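Pavus Führungsgriff – Roboteraufgaben von Hand vormachen
Hersteller: Pralbridge
Artikelnummer 2053
Lieferbar ab März

Ich gebe es gleich zu: An dem Griff habe ich einen Narren gefressen. Seit wir ihn im Programm haben, steht bei mir im Vorführraum ständig einer am Ladegerät, und wer vorbeikommt, muss ihn einmal in die Hand nehmen. Die Idee dahinter ist schnell erzählt. Man führt den Pavus so, wie man selbst zugreifen würde, drückt die Backen mit Daumen und Zeigefinger zusammen, und der Arm macht die Bewegung mit. Aufgenommen wird alles zusammen, also Bahn, Greifweite und das Bild der Handgelenkkamera, und am Ende liegt eine fertige Vorführung auf der Platte (eine Datei pro Durchgang, sauber benannt).

Wer lieber direkt am Arm arbeitet, klemmt den Griff über den mitgelieferten Adapter hinter den Greifer und schiebt den Arm von Hand. Umstecken dauert einen Moment, Werkzeug braucht man dafür keins. Ich nehme für grobe Wege die Fernsteuerung und für alles Fummelige die Handführung, aber das ist Geschmackssache!

Was mir im Alltag am besten gefällt: Die Greifkraft spürt man als leichten Widerstand im Abzug. Gerade bei dünnwandigen Sachen wie Kunststoffkörben merkt man sofort, wann man zu fest zudrückt. Mit dem Vorgänger, dem Luo, habe ich da gern mal einen Rand verbogen, das passiert mir jetzt kaum noch.

Im Karton:
Führungsgriff mit fest verbautem Akku
Adapter für die Montage am Arm
4 Paar schwarze Greiferspitzen
Funkempfänger mit USB-Kabel
Kurzanleitung auf Deutsch und Englisch

Gewicht des Griffs: 151 Gramm
Abtastrate: 100 Hertz
Aufnahme starten und stoppen: Taste am Griff oder Fußschalter (Fußschalter bitte extra bestellen)

Noch ein Tipp von mir für die ersten Aufnahmen: Nehmt euch etwas mit einem ordentlichen Rand vor und lasst die Spitzen von beiden Seiten kommen. Und macht den Weg ruhig langsam. Ich bin anfangs viel zu hektisch gefahren und durfte den halben Nachmittag noch mal von vorn aufnehmen. Verwackelte Durchgänge lassen sich in der Software mit einem Klick verwerfen, das geht auch mitten in der Serie.

Wer vor dem Kauf probieren will, kann nach Absprache zu uns nach Suddale kommen. Bringt gern eure eigenen Teile mit, dann sehen wir gleich, ob die Spitzen passen.

Gelber Korb, am Rand gegriffen, aufgenommen mit der Handgelenkkamera:
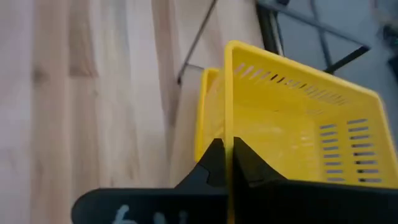
Zhenhua Mao schreibt dazu: Bei mir klappt die Handführung prima, nur den Abzug finde ich auf Dauer etwas straff. Nach einer langen Serie merke ich das im Zeigefinger. Gibt es die weichere Feder vom Luo auch für den Pavus, und kann ich die selbst einsetzen?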